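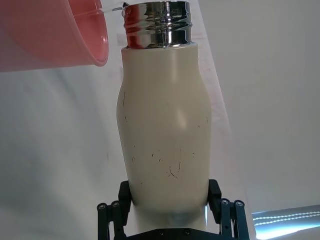
Open day safety check - pouring demonstration, hall 2
Site: Pimari
Date: April 28, 2018
Checked by: Irja Riihimäki

1. Emergency stop reachable from the visitor side and from the operator chair. OK. Tested both before the doors opened.

2. Floor tape and rope in place. OK. Rope had been moved in by the Skandwood stand to make room for their table. Moved back.

3. Speed limit set for public hours. OK. Same setting as the February visit.

4. Gripper pads and screws. OK. Pads seated, no screws backing out.

5. Bottle. OK with comment. Paint is scratched and chipped on the body, including a branching scratch low in the center. Fine for the demo. Check the threads on the neck before each pour and replace the bottle if anything there is sharp.

6. Lid off and put away before the pour starts. OK.

7. Liquid. Water only. Keep the stream thin - a fast pour runs down the outside of the neck and onto the gripper.

8. Cables and power strips off the table. NOT OK at first check. One strip was lying next to the pour area. Moved to the shelf, OK at second check.

9. Towels and wet floor sign at the stand. Towels OK. Sign missing, borrowed one from Sjöberg. Return it after closing.

10. Group size. Limit is 13 at the rope. School group from Naltska is larger and has to be split.

11. Visitors do not hand objects to the arm. Sign is up but too low to read from the back row. Open.

Result: approved for public hours. Item 11 to be fixed before the first group.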